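Celtport Household Water Diary - README

A table of daily water use kept by homes in Celtport. It holds 2,777 entries from 454 homes, one row per home per day. Collection ended in September.

Files
entries.csv - the diary itself
homes.csv - household size and type of building
notes.txt - remarks people wrote in the margins, typed up by Wanpen Petchrat
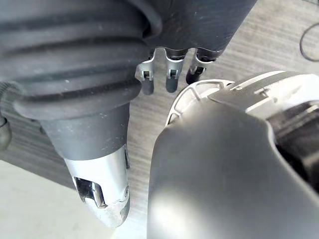 Dark ribbed cover and metal tip, close up.

Units
All volumes are in litres. Meter readings were taken at 7 a.m. where people managed it. A blank means no reading - it does not mean zero.
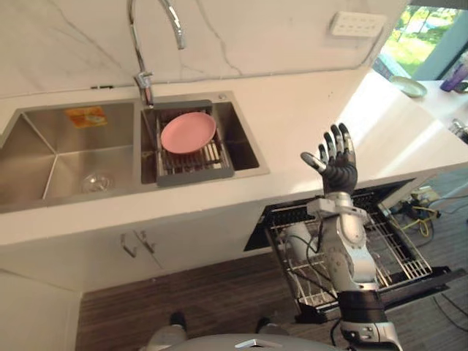
Kitchen use is an estimate made by the household. Washing-up by hand and cooking share one column, and dishwashers have their own. Version 2 fixed an error that put garden taps under "kitchen".

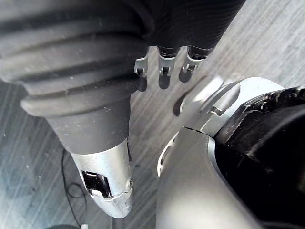

Reading time: 2 min

Known problems
Flats are under-represented. Wednesday rows are thin in the first month, when the paper forms went out late. Any daily figure over 200 litres per person was checked by Tainá Arruda and flagged, but left in.

Contact
Mackenzie MacPherson looks after corrections. Please quote the row number.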